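Stelcombe Community Help > Computers and Electronics > Desktops

Old Dell tower, taking it apart for parts. Which cables come out first?

Asked in September. Viewed 1000 times

Got an old Dell desktop from a clear-out at work, want to strip it and reuse what I can. Side panel is off. Its a mess of wires in there, yellow/red/black ones to a black plug, a blue SATA cable looping up over everything, and a fat bundle of black cables hanging across the motherboard. Memory slots are sort of behind all that. Do I start with the power plugs or the data cables? And does it matter if I want to put it back together later? Never done one of these. Have a screwdriver set and not much else.

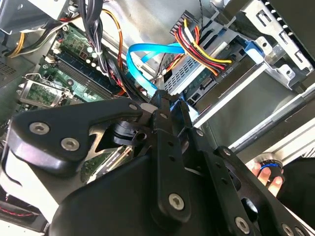

2 Answers

Answer 1 (accepted), 20 votes

Power first. Wall cord out, hold the power button in for a few seconds, then start unplugging. Order I'd go in:

Big power plug on the board. Squeeze the clip, wiggle, pull on the plug and NOT the wires. They can be really stiff.

Then SATA data. The blue ones usually have a little metal tab, press it and it slides out. Some older ones have no tab, just pull straight. Don't bend it sideways, the plastic bit on the board snaps and then that port is done for.

Front panel wires last, the skinny ones. Masking tape flag on each and write where it went. You will not remember, I have done this a lot and I still dont.

Memory: push the white latches at the ends outward and the stick pops up. Anti-static bag if you have one, I get mine from Panagiotou in a pack of 400 which is silly for one PC. Ask at a repair shop, they'll prob give you a couple.

Processor: if you lift the cover and take the chip out, keep fingers and sleeves away from the gold pins in the socket. Those bend if you look at them wrong and its a pain to straighten them. Close the cover again when your done.
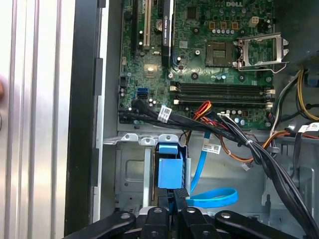

Graphics card and slots

The NVIDIA card comes out after its screw at the back of the case. Most slots have a catch at the end too, feel for it before you pull. Coin battery on the board, pry it up gently, you'll want a fresh one anyway if its been sitting. Leave the barcode labels on the cables, handy for matching them up again.

Answer 2, 3 votes

just take a bunch of photos on your phone before you touch anything. did mine in the Arnstead library workshop and that was all I needed. also a muffin tin for the screws

Comment on Answer 2: seconding the muffin tin. Ritora sells a magnetic tray too but the tin is free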